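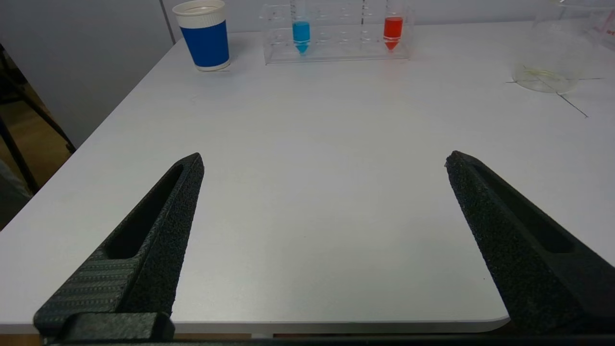 By Yuto Wada
Reviews | Health and home | July

The Jernard Home First Aid and Fever Kit, reviewed

I've had the Jernard kit in the house since the spring, and in that time it has met a sliced thumb, a wasp, one proper fever and a child who wanted a plaster for a bruise on somebody else. Jernard sells it as "readiness for the whole household". My household was ready for very little of it.

It comes in a red zip case the size of a family Bible, and the lid says 309 pieces. That figure needs some care. Open it up and you find that a cotton bud is a piece. So is a safety pin, and so is the leaflet telling you how many pieces there are. Take away the buds, the pins and the alcohol wipes and you're left with a decent, middling kit: bandages, a burn dressing, a foil blanket, tweezers, gloves, an eyewash bottle and the thermometer, which is the reason most people will be buying it.

The thermometer

It's a forehead model made by Brikinska, and Jernard puts it in the lid pocket where you'll see it first. You point it, press the button and get a reading in two seconds with a beep. The beep can't be switched off. I'd like to meet whoever decided that the ideal moment for a noise like a lorry reversing is three in the morning, beside a feverish seven-year-old who has only just dropped off.

As for accuracy, I took it up against our old under-the-tongue one and they agreed well enough when everyone was indoors and sitting still. Straight in from the garden, my forehead was apparently that of a man who should be lying down. The booklet does say to wait a while before measuring, in the sort of print you'd need the magnifying glass for. (There's a magnifying glass. It counts as a piece.)

During the real fever it did its job. I wrote the numbers on the back of an envelope, rang the surgery, read them out and was told to do what I was already doing, and I found that oddly cheering. A cheap thermometer would have got me the same conversation, but I'd have been less smug about it.

Plasters and dressings

The plasters are Symonenko's fabric ones and they're the best thing in the case. They bend round a knuckle and they stay on through the washing-up. After my thumb had its argument with a bread knife I wore one for a whole working day and it only started to curl at teatime. The waterproof ones are from some other maker, unnamed, and came off in the first bath like a label off a jam jar.

Bandages are bandages. There are two crêpe ones and a triangular one, and I'm pleased to say I can now tie a sling, having practised on my wife while she was trying to watch something. The burn dressing is still sealed and I hope to review it never.

The tweezers are poor. The tips don't meet. I went after a splinter with them for ten minutes, and then went and got the eyebrow pair from the bathroom.

The app

Of course there's an app. It's called Lolik, you scan a code inside the lid, and it keeps track of expiry dates and tells you when things run out. I'd give it more credit if it hadn't asked for my location, my contacts and my date of birth before it would let me log a used plaster. It then suggested I buy another whole kit. I had used one plaster.

You can ignore Lolik altogether and lose nothing. The dates are printed on the packets. I copied the earliest onto a bit of masking tape and stuck it on the case, and the tape has never once sent me a notification.

The booklet

Clear on cuts, burns and choking, with large drawings and short words. It tells you when to stop reading and ring for an ambulance, and puts that at the top of each page where it should be. The section on "seasonal wellness" at the back recommends lemon and a positive outlook, and can be skipped.

Should you buy it?

If you've nothing in the house except a roll of kitchen paper and good intentions, yes, it'll do you fine. If you've already got a thermometer you trust, buy a box of the Symonenko plasters, some gauze and a pair of tweezers with tips that touch, and put them in an old biscuit tin.

Good: fabric plasters, booklet, a case that actually zips shut again
Bad: tweezers, waterproof plasters, the app
Ugly: that beep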